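Can they do the washing up yet

Quick one tonight, I've got bread proving and a bus at stupid o'clock. But I said in July I'd come back to the robots and housework question and it is now February 26, 2024, so. Coming back to it.

For anyone new: I write about keeping house, mostly. Cleaning, mending, the slow war against limescale. Last summer I got cross about an advert from a firm called Ivico that had a robot folding a jumper in a kitchen no one has ever cooked in, and I wrote 3000 words about it and more of you wrote in than ever bothered about limescale. Fair enough. It's a better subject.

My position then was: not in my lifetime. My position now is: hm.

What shifted it. I've been reading a lot, watching the long clips instead of the short ones, and pestering anybody who'll answer an email. And the thing I keep noticing is how much of a chore is just picking up something awkward. Not heavy. Awkward. Crockery is the perfect case. A plate lying flat has next to nothing to get hold of, you slide a fingertip under the rim without knowing you're doing it. A bowl is fine the right way up and a nuisance upside down. Then they're shiny, and they skid, and they break.

So when people ask me can it load a dishwasher I want to say slow down. Can it get hold of the plate. One arm on the bowl, one on the plate, start there.
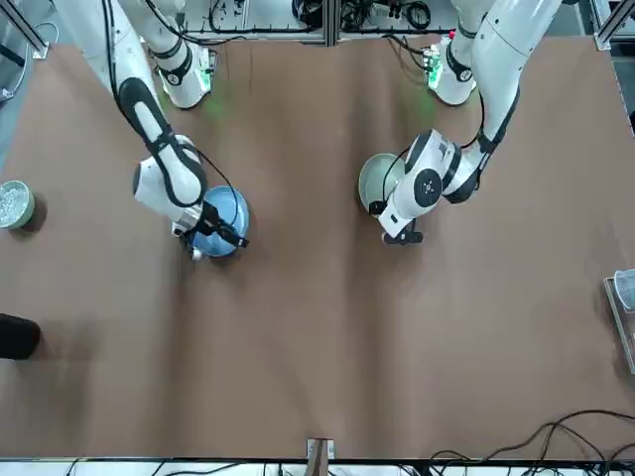 Sorry but I could have cleared the table, wiped it and put the kettle on while those two arms were thinking about it. Wake me up when it scrapes the beans off first. That was Maluleke, in the comments last time I wrote about dishes and arms, and I've had it stuck in my head ever since because the beans are the whole problem really.

Clean crockery on a bare table is one job. Crockery after tea is another. There's a fork stuck under the plate. There's a plate stuck to the plate. Somebody's left a tissue in the bowl (in our house always a tissue in the bowl). You look at it and sort it in your head before you've touched anything, what gets scraped, what gets soaked, what can go straight in, which is the nice one that has to be done by hand. I don't think of that as skill. It's about the most skilled thing I do all day probaly.

Against that. Maluleke is being a bit unfair on the speed. I used to be very hot on speed and I've gone off it as an argument. My dishwasher takes hours. I don't stand over it tutting. If a machine took all night to clear the table and I was asleep, would I care? I would not. I'd care if it broke the blue bowl.

Rim grips then. I got quite obsessed. Watch your own hand next time you take a plate off the table. Thumb on top, fingers underneath, and you tip it up towards you as it comes. With a stiff two sided pinch you have to get that tilt from somewhere, and with two arms each on its own dish you've no spare hand to steady anything. I tried it at home with two pairs of barbecue tongs. One plate, one bowl, one pair of tongs in each hand. Do try this, but over a towel. I managed the plate on the third go and the bowl I sort of chased round the table. Five minutes of that and I had a lot more respect for the whole business.
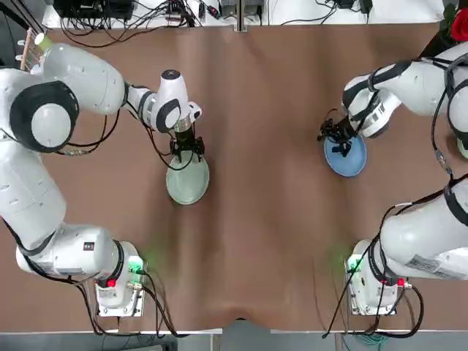 A dish in each gripper, green one side and blue the other.

Anyway. Factories. I asked about shop floors as well as kitchens because a few of you work in them, and the picture is different there. Had a long email from somebody at Meltar, who make trays and fittings for canteens over at Clakstead, and they said an arm has been stacking their trays for years with no bother whatsoever. Same tray, same spot, same height, 1000 times a shift. It doesn't need to be clever. The minute a tray comes down the line bent, or two are stuck together, a person walks over.

And that's the bit I'd missed last summer. A kitchen is all bent trays. Nothing is ever in the same spot twice, and half of it's been moved by the cat.

The newer sort are meant to be learning their way round that. Shown a job over and over by a person till they get the gist, then left to have a go. I'm told it works nicely for the thing they've been shown and gets shaky the further off you wander. Give it a different plate, fine, maybe. Different table, different light, maybe not. I can't check any of that from my kitchen so take it as hearsay from a woman with tongs.

Where I've ended up, for now, chore by chore, and you can shout at me:

Hoovering. Done, more or less, if you've no stairs and pick your socks up first. So you're still doing the socks.

Washing up. The machine in the cupboard does the washing. It's the carrying and scraping and stacking that's left, and I'd say picking a clean dish up off a table is getting believable. Filthy ones no.

Folding. Towels perhaps. Fitted sheets, I can't do those either.

Making a bed. No.

Cleaning a loo. I want this one more than all the others put together and I haven't seen one clip that would make me let it near mine. 

Putting the shopping away. I go back and forth. Tins yes. Eggs, and a soft bag of spinach, and knowing that the new milk goes behind the old milk. Hmm.

Several of you asked would I have one in the house if it was free. For the plates, yes I think so, if it had its own bit of counter and stayed there. I wouldn't want it walking about. My sister says she'd have it walking about if it did the bins. We've left it there.

One more thing, because it came up in three separate emails and I never answered properly. Somebody has to clean the thing. Any of you who've taken a hoover apart to get the hair out of the roller will know what I mean. Fingers with joints in, fat and crumbs and washing up liquid, wires running down. I'd want to know if it wipes down and I'd want to know what with. Not one advert has told me. Ivico if you're reading, you've got my email, you used it enough in July.

Right the bread's gone over the top of the tin. Comments are open, usual rules, and if you do the tongs thing please tell me how you got on with the bowl becuase I want to know if it's just me.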